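Home > Workshop & Tools > Small Robots

Gripper pads keep sliding on the left finger, right one is fine

posted by skirden_bench

Hi all, hoping somebody has been through this. I've got a hand-held gripper with the white plastic finger blocks and the magenta ribbed pads (the Dunmore pads, bought as a spare set in January). The pads stick onto the dark gray inner face of each block. Right side has been perfect since day one. The left one creeps. I put it on straight, I use the thing for an evening, and by the end of it the pad has walked up toward the tip and the ribs don't line up with the other side anymore.

What I've done so far: peeled it, wiped the face with rubbing alcohol, put on fresh double-sided tape, pressed it down with a clamp overnight. Lasted 606 cycles by the counter and then started creeping again. My counter is at 2,459 total since I rebuilt it, if that matters. I mostly practice on small flat stuff, coasters and cards and so on, so I'm always coming at the table from above and closing pretty low.

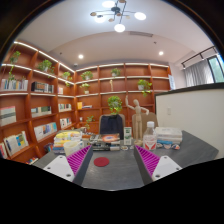

Both fingers over the desk, red coaster in the gap.

I did wonder if I'm just squeezing too hard, but then wouldn't both sides go? Also the screws on the left block feel snug to me. I haven't pulled the block off yet because last time I did that it took me forever to get the two sides matched up again, and I'd love to avoid it. Any ideas before I go buy a third kind of tape?

cadeson_shopfloor
accepted by poster

I'd put money on the left block being a hair out of line, and the tape is just where you're noticing it. If one finger gets to the object first, that pad takes all the shove while the other one catches up, and over a few hundred grabs it walks. Mine did exactly this, same side even.

Easy check without taking anything apart: close the gripper slowly on a strip of plain paper, then try to pull the paper out from the tip end and again from the root end. If it slides free at one end and is stuck tight at the other, the faces aren't meeting flat. Then loosen the screws on the left block (loosen, don't remove!), close the gripper on something flat and stiff so the block settles against it, and snug them back up a little at a time, going back and forth between them. I use a steel ruler. You don't need to match the two sides by eye that way, which I think is what ate your evening last time.

Snug to the touch doesn't mean much on plastic, by the way. Mine felt snug too and I got a good quarter turn out of one of them. Don't crank it though, those holes strip and then you're printing a new block.

After that, new tape one more time. Scrape the old goo off with a plastic card first, alcohol only smears it around. Let it sit overnight like you did. I recheck mine every 2,000 cycles now and swap both pads together even when only one looks tired, so they wear the same.

And if you're picking up flat things, try stopping a touch higher off the table. If the tip of one pad drags on the surface every time you close, that alone will push it along.

risusden77

just superglue it. did mine last year, never moved again. can't get it off now either but whatever

skirden_bench

Did the paper test and yep, stuck at the root and loose at the tip on that side. Two of the screws took more of a turn than I expected. Reset it against a ruler like you said, new tape on, clamped and sitting until morning. Not going the superglue route just yet, I've only got the one spare block! I'll come back and post the count when I've put some use on it.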